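Drawer Duty: a home robot arm build

Kamran Pirzada, posted Saturday, May 18, 2024

Hi, and welcome to the gallery! I've been promising people pictures of the arm for ages and this is me finally getting one up, with a lot of chatter around it.
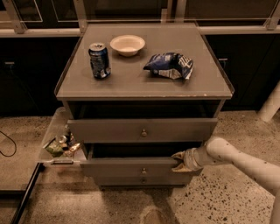

Drawers are what I've been stuck on lately, and I'm having more fun with them than with anything else so far. The little gray nightstand is perfect for it (three round knobs in a line down the front, and a tray off to the side with a bar handle). I went in assuming the knobs would be the way to do everything. They're small, though, and two fingers on a small round knob need to be lined up really well, so I've been trying the edge of the drawer front too. It gives the fingers a lot more to hang on to, and I like it much better for a drawer that's already partway open.

A bit about how I got here. I started in July of last year with a pile of parts and a plan to have it fetching socks by the fall. Ha! The first version could wave. That was the whole skill set. It waved at my sister, it waved at the guy who came to read the meter, and then a shoulder joint slipped and it waved at the floor for a week while I waited on a replacement.

The project is called Pelen, by the way. The name came out of a word game and it stuck before I could think of a better one. The software side is a mess of scripts I call Skustano, and if you've ever asked me for the code and not gotten it, the mess is the reason. I'm cleaning it up! The motion part is pretty readable now. The part that decides where to put the fingers is still one giant file with comments like "why does this work" in it.

Things I've learned about drawers, in no special order:

Pull straight. If the arm drifts even a little to one side, the drawer twists on its runners and jams, and then the motors just push harder. I now have the pull broken up into short moves with a check after each one, 15 of them for a full open and close. It's slow to watch but it jams a lot less.

Leave stuff on top. I used to clear everything off before a run, and it made me look like a much better programmer than I am. Put a can and a chip bag up there and you find out fast if you're shaking the furniture.

Write down every try. My log is at 3,004 attempts as of this week, going back to the waving days, and I've gone back to it more often than to any manual. The best streak so far on one drawer is 59 clean pulls in a row, and yes, I did a lap of the shop.

Money, because everybody asks: the new finger pads and the wiring I redid this spring came to around 300 dollars. I could have done it cheaper if I'd measured the first set of pads properly. Arain, the shop I order from, was nice about the exchange.

Next up is closing a drawer gently. Right now I've got two speeds, "not quite shut" and "bang." My friends at the Cevia workshop think I should use the motor current to feel for the stop, and I've got a test half written for that. After that I want to try the side tray, with its bar handle, which should be a whole different grip.

If you're building something like this, drop me a line through the contact page. I answer slowly but I do answer, and I'd love to see your drawers!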